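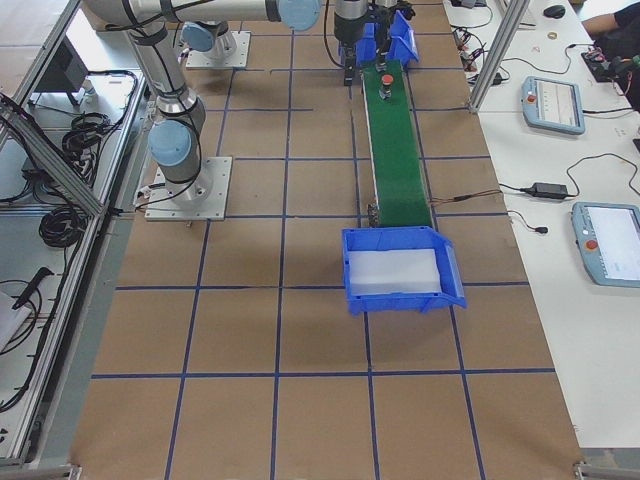
Osthorpe adds robot arms to small-parts sorting, keeps all 24 staff on the line

BRUTITZ, June 2, 2021 — Osthorpe, which sorts and packs small electrical parts for equipment makers, said today that it will bring robot arms into its Brutitz plant after a trial that began in April.

The arms pick parts from a belt conveyor and place them in plastic bins. Until now that work has been done by hand, in shifts of eight hours at the same station.

All 24 people on the sorting line will keep their jobs and their current pay, the company said. Staff will move between stations every 2 hours, and each will get 30 hours of paid training in setting up the arms, stopping them safely and changing over between parts.

"The picking was hard on people's wrists and shoulders, and they had told us so for a long time," said Gunvor Öberg, plant manager. "They will still check the parts. They will do less of the reaching."

Ayantu Tilahun, a line lead who took part in the trial, said the first weeks were slow. "We had to move the bins a lot before we liked where they were," she said. "I would still like more time for training on the night shift."

Osthorpe plans to have 4 stations running by the end of the year. Inspection and final packing will stay manual.

Press contact: Bheki Matlala, Osthorpe, Brutitz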